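Hospitality Operations, Unit 4: Staffing a Busy Night
Handout to go with Noura Aoun's evening session

Welcome back, everyone, and thank you for the lovely questions last time (I have answered most of them further on, I hope). Tonight we look at the rota, and at what happens to it when a large crowd arrives next door to your restaurant.

Our case is Fakhoury, the grill house in Trindale that Fadi Sayegh has run since February. On a concert night his team served 704 meals with 20 people on the floor, and I'd like you to keep both figures by you as we go along.

Most of the guests want to eat before the doors open, so the pressure comes early and all at once. Fadi brings his floor staff in two waves, the second one 15 minutes before the rush is due, and he cuts the menu down to the dishes the grill can turn out quickly. He also holds back a few tables for people who simply live nearby and fancy their dinner – a kindness, and good business in the quiet months too.

Do read the short chapter on shift patterns before you start the exercise. It is a bit dry in the middle, but stay with it!

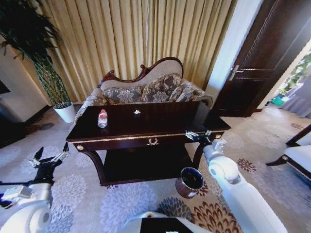 When should the rota for an event night be fixed?
As soon as the venue confirms its start time, with one or two people kept on call in case the numbers change.

For next week, draw up a floor rota for Fakhoury on a concert night, starting at 4 pm, and bring two copies so that we can swap.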